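Hestholm Lunch Club: progress report to the Galanis Fund
12 September 2022
Prepared by Ifigeneia Stefanou

Attendance

The club has met every week since February apart from a two-week break when the hall floor was being repaired. We set out to offer a hot midday meal to 25 older residents of Hestholm and the lower end of Mikutberg. We now cook for up to 40. Most of the increase came after the Mikutberg surgery began giving out our leaflet.

Spending

Food has cost more than we budgeted, mainly oil, flour and chicken. We have moved to a cheaper supplier for dry goods and dropped the second pudding. The equipment line is closed. It paid for two hot cupboards, a trolley and new table linen to replace the paper covers, which tore and had to be bought again every month.

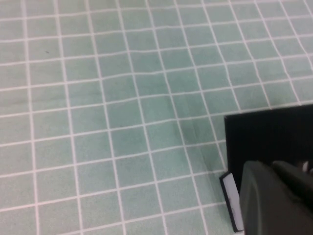 One of the green checked tablecloths.

Transport

Transport remains the weak point. The Beklow bus was retimed in the summer and now arrives 30 minutes after we start serving. Babak Jalali has been driving people in by car, but he can only manage one run. We asked the bus company to look at the timetable and have had an acknowledgement but no decision. Of the members who have stopped coming, 13 live on the Beklow side.

Activities after lunch

Kalliopi Kokkinos runs the hour after the meal. Cards and the quiz are well attended. The chair exercise class was not, and we ended it in June.
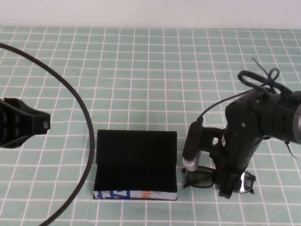
So-ying Man has offered to start a letter-writing table instead, mostly help with forms and bills, and we would like to try it before winter. It would need no extra money apart from stamps and paper.

Next period

Manolis Pappas will take over the kitchen rota when I go part time. We ask to move the unspent training money into transport, so that a minibus can be hired on alternate weeks. A revised budget is attached.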